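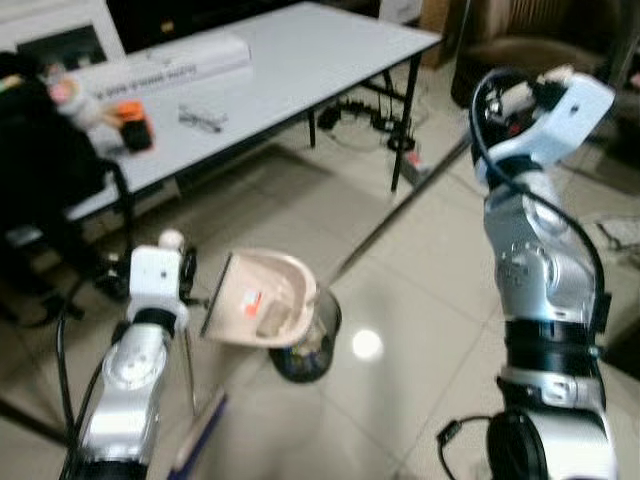
About Uveditz

Uveditz supplies floor-care tools to schools, clinics and small offices, and trains the people who use them. The company was started by Jahangir Rathnayake and Obaidul Wickramasinghe, who had both managed building services at Lutel. It has 19 employees at two sites.

What we supply

The catalog covers dustpans, brooms, brushes, mop frames and storage hardware. Dustpans are plastic, one-piece, with a flat lip. We check lip flatness on a glass plate before stocking a new model, as a gap at the lip leaves a line of fine dust on tile. Long-handled brooms are sold with wooden or aluminum handles. Replacement heads are listed separately, by thread type.

How we train

The basic course has 3 parts: dry sweeping, collection, and storage. Tiled floors are swept along the grout lines first, then across them. Furniture with thin legs, such as folding or meeting tables, is swept around in place; moving it usually scratches the tile. Debris is collected in several small piles - a single large pile spreads when the pan is pushed into it. Brooms are hung head up or laid flat, never stood on the bristles.

The standard class size is 5. Courses run at our Tuominen Street workshop or at the customer's building. The refresher course is shorter and omits the storage section.

Service and orders

Last year we shipped 3,834 orders, most of them replacement heads. Orders are packed at the Cullari warehouse. The price list is revised each March. Customers with a service agreement keep the previous prices until their renewal date.

Training requests go to Obaidul Wickramasinghe. Product questions and returns go to Jahangir Rathnayake.

Page updated 25th June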